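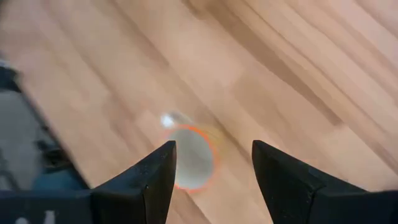
I started drinking tea the year I quit coffee, and I was terrible at it. I'd boil the water, drop in a bag, wander off, and come back to something the color of a saddle. It took me most of a winter to notice that the stuff I was pouring out ran through every shade of an old wood floor, pale honey at one end of the boards and caramel brown at the other, and that the honey end was the part I wanted to drink. So now I go by color. I still own a timer (it's in a drawer with the dead batteries) but I look in the cup instead, and I've been much happier!

The tea that got me there was a loose black from Gidavora, a mail-order outfit I found while looking for something else entirely. I bought the smallest tin they had. The label said four minutes, my tongue said two, and we've stuck with my tongue ever since. By March I'd gone through eight tins and started hiding them from houseguests, who will use three spoonfuls if you don't stand over them.

Then there's the cup. I used to think people who fussed about cups were showing off, and I'd like to apologize to all of them. A thick mug steals heat from the first pour, so I rinse mine with hot water first. A wide one cools fast, good if you're impatient like me. And a rim that flares a little just feels nicer to drink from, I can't explain it any better than that.
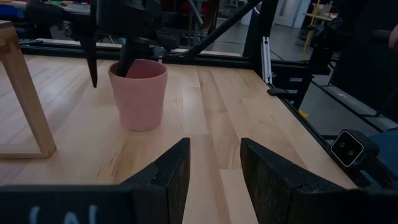

A pink cup with a gently flared rim, good for a slow afternoon.

My kettle is a Kruger, a hand-me-down with a lid that has to be pushed twice. I tried a fancier one from Braneo that held the water at any temperature you liked and beeped when it got there. It beeped when it left there, too. I gave it to my sister, who likes to be kept informed, and went back to listening for the rumble.

Milk is where I lose friends. I put it in last, a small splash, and never in anything green. My family puts it in first and plenty of it, and every holiday we have the same argument over the same pot.
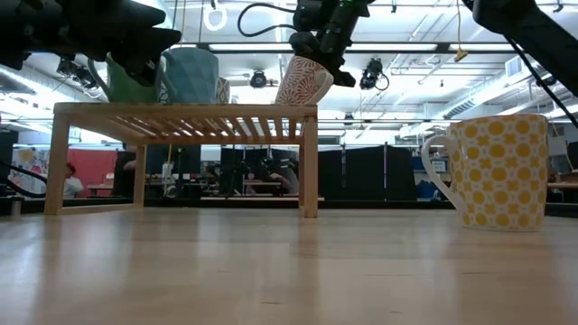 And we'll have it again next week, I'm sure, because I've been asked to bring the tea. I'm taking the Gidavora and a smoky one from Dement, a little shop with 11 jars on the wall and no chairs. The smoky one smells like a campfire in a closet. Half the room will hate it, and that leaves more for me and my uncle.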